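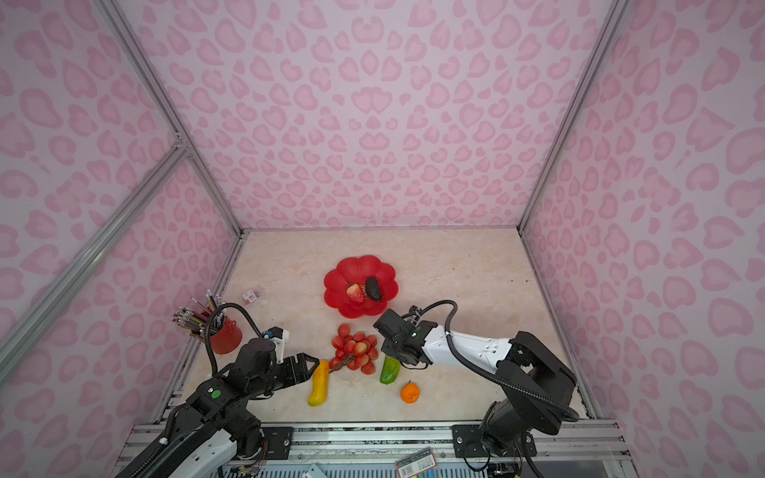
According to Toivo Heinonen, the trouble with most homemade dulcimers is the bridge, and players put up with a bad one for years because they think the stiffness is in their own hands.

Figure 3. Artificial strawberry on a red flower-shaped plate.

By Aravind Kartha and Saoirse Ó Conaill
November
147 shares | 15 comments

4.2 Bridge height and the first year of playing

Heinonen's view was common among the builders we interviewed in Wimcombe. Most of them had started from the same free plan, known locally as the Dolora plan, which gives a body length, a fret spacing and a string gauge but leaves the bridge to the builder. Some cut it from scrap left over from the fretboard. Others bought a blank and never filed it down. Either way the strings tended to sit too high at the far end of the fretboard, and notes there came out sharp.

We asked each builder to play a scale on the middle string, first with the bridge as found and then with a lower one that we supplied. The lower bridges were cut from maple and left loose under string tension, so that they could be moved to correct the tuning at the octave. Brendan Mulcahy made the full set in his own shop and marked the center line on each in pencil.

Builders who had been playing for less than a year noticed the change at once. They pressed less hard, and several went on playing after the test had ended. Longer-term players were less sure. Two of them disliked the lower bridge and asked for the old one back - they said the instrument had lost some of its volume, and our recordings support this for the bass string. We did not find the same loss on the middle or melody strings.

Buzzing was the main problem with the lower setting. It appeared on instruments with a warped fretboard and on one where the nut had been cut too deep. In those cases we raised the bridge again with a paper shim until the buzz stopped, and recorded the final height as the setting for that instrument.

The Dolora plan has been downloaded 3000 times from the club page, and 800 of those downloads came after the bridge note was added. We do not know how many led to a finished instrument. Apolinar Hinojosa, who keeps the page, has since moved the note from the end of the plan to the cutting list. The effect of string gauge is treated separately in 4.3.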